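Cloment Match Desk: Club User Guide
Section 5. Setting up a cup tie

Revision 04/04/2022

This section covers the entry of a knockout tie, the team sheet and the result. League fixtures are covered in Section 4. You need a Club Secretary or Competition Admin login.

5.1 Create the tie

1. Open Competitions and select the cup.
2. Select the round. If the round is gray, the draw has not been published and no tie can be entered.
3. Press Add Tie. Enter the home club first, then the away club.
4. Set the kickoff time in local time at the ground.
5. Under Format, choose Single Match or Two Legs. For Two Legs, enter both dates before saving.
6. Press Save. The tie appears with the status Draft.

Note: Ground capacity is read from the club record. If the stored figure is above 3000, the Safety Contact field must be filled in before the status can change from Draft to Confirmed.

Caution: Do not change Format after the first leg has been played. The first-leg score is deleted and must be typed in again.

5.2 Submit the team sheet

1. Open the tie and select Team Sheet.
2. Mark 11 starters and the substitutes. A club can list up to 23 players in its cup squad, and only those names are shown.
3. Mark one goalkeeper and one captain.
4. Press Submit.
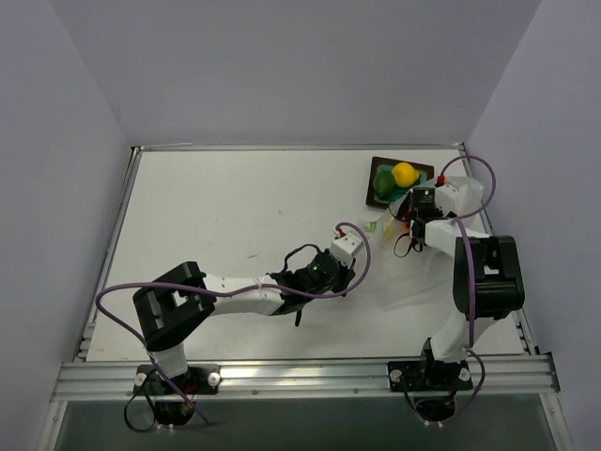 The sheet locks at kickoff. Until then it can be reopened with Recall, which also sends a message to the opposing club. A suspended player is shown with a red bar and cannot be marked. If the suspension has been served and the bar is still there, open Discipline and press Refresh.

5.3 Enter the result

1. After the match, select Result.
2. Enter the score at 90 minutes.
3. If extra time was played, tick Extra Time and enter the score at 120 minutes. Do not add the two scores together.
4. If there was a shootout, enter the kicks scored by each side. Shootout kicks are not added to player goal totals.
5. Press Confirm. Both clubs must confirm before the winner moves to the next round.

Sample entry: Lanach 1, Galbraith 1 at 90 minutes; 2-2 at 120 minutes; Galbraith win 5-4 on kicks.

Caution: An abandoned match is not a result. Use Status > Abandoned and leave the score blank.

5.4 Error messages

Code 100: Player is registered with two clubs. Contact the Folbridge registration office.
Code 101: Kickoff overlaps another match at the same ground.

Access requests for this section go to Hamish MacLeish.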